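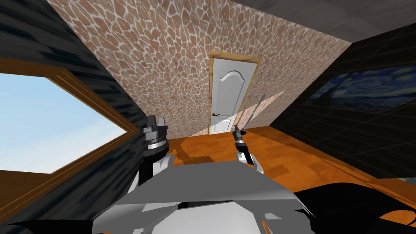 ## Samo Dress Rental - Questions We Get Often

### How long can I keep a dress?

The standard rental runs five days, counting the day it arrives. If you need it longer, add extra days at checkout or email us before the return date.

### I'm between sizes. Which one should I order?

It depends on the label. Eyvindsson dresses run small in the bust, so go up. Dakholm cuts wide through the hip and most people can go down. For wrap styles from either label, order your normal size.

You can also add a second size of the same dress for $21. Send both back together.

### Can I try things on first?

Yes, at our Dasix Street fitting room. Appointments last 45 minutes and you can try up to eight pieces. Bring the shoes you plan to wear, or something with the same heel height. Hems look very different in flats.

### Do you rent shoes and bags?

Bags and belts, yes. Shoes, no. We used to carry a small range of evening sandals and stopped in January.

### Can I have a dress altered?

Please don't cut or sew anything. Josphat Kioko, who does our repairs, can put in a temporary hem of up to 2 inches if you ask when you book. Fashion tape is fine on lined dresses. Keep it off silk and velvet - it pulls the surface when it comes away.

### What if I spill something on it?

Leave it alone and put a note in the return bag saying what it was. Cleaning is included in the price, and so are ordinary stains, loose beads and missing hooks. Bleach marks, burns and tears longer than your hand are charged as damage.

### How much is the deposit?

$200 for most dresses. The beaded Eyvindsson gowns need a deposit of $545. It goes back to your card after the dress has been checked in, normally within three working days.

### Can I buy the dress I rented?

Often, yes. Email us the style number from the inside tag and we'll send a price. What you paid for the rental comes off the total.

### How do I return it?

Use the bag it came in and the prepaid label in the front pocket. Drop it at any post office by noon on the return date. No need to fold it neatly, but please close the zipper on the dress first.

Last updated 2/22/25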